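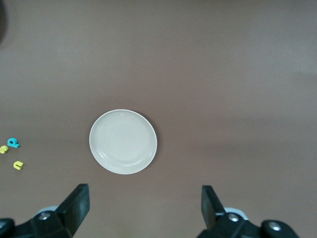
Registre des échanges Nernetti, fiche de données

Version publiée le 18 février 2019. Responsable du jeu : Areeba Kazmi. Relecture des écritures : Cor Van Rooij.

Contenu

Le jeu regroupe les écritures du réseau de troc interentreprises Nernetti, qui met en relation des commerces et des artisans de Zerstead et des communes voisines. Les membres règlent leurs achats en unités de compte internes, sans passage par une banque. Chaque ligne correspond à une écriture validée par les deux parties. Le réseau compte 134 comptes ouverts à la date d'extraction, comptes dormants compris.

Fichiers

comptes.csv : un compte par ligne, avec secteur d'activité, plafond de crédit et mois d'ouverture.
ecritures.csv : débiteur, créditeur, montant, catégorie, semaine.
categories.csv : table de correspondance entre les anciens codes et les nouveaux.
soldes.csv : solde de chaque compte en fin de mois, recalculé à partir des écritures.

Les quatre fichiers sont en UTF-8, séparateur point-virgule, virgule décimale. Attention à l'import dans un tableur réglé en anglais.

Champs à connaître

montant est exprimé en unités Nernetti. Une unité vaut par convention un euro au moment de la facturation, mais elle n'est pas convertible.
plafond est le découvert autorisé. Un champ vide signifie que le plafond n'a pas été fixé ; ne pas le lire comme zéro.
part_especes indique la fraction de la facture payée hors réseau, TVA comprise. Le champ est facultatif et mal rempli avant juillet.
cat suit la nomenclature Zomard à 5 niveaux. Seuls les deux premiers sont fiables.

Traitement

Les noms des entreprises ont été remplacés par des identifiants. Les dates sont ramenées à la semaine. Les annulations et l'écriture d'origine sont supprimées ensemble, sauf si elles tombent sur deux mois différents. Les commissions du réseau passent par le compte K000 et restent dans le fichier.

Problèmes connus

Les écritures reprises de l'ancien logiciel Kramer portent toutes la catégorie 99. Anouk Martens en a reclassé une partie à la main, le reste attend.
Quelques comptes ont changé de titulaire sans changer d'identifiant.
Les soldes de départ ne tombent pas à zéro une fois additionnés. L'écart vient des comptes fermés avant la reprise.

Utilisation

Usage libre pour l'étude et l'enseignement, en citant le réseau et la version. Pas de tentative de réidentification des membres. Pour un usage commercial, écrire à Jelle Goossens.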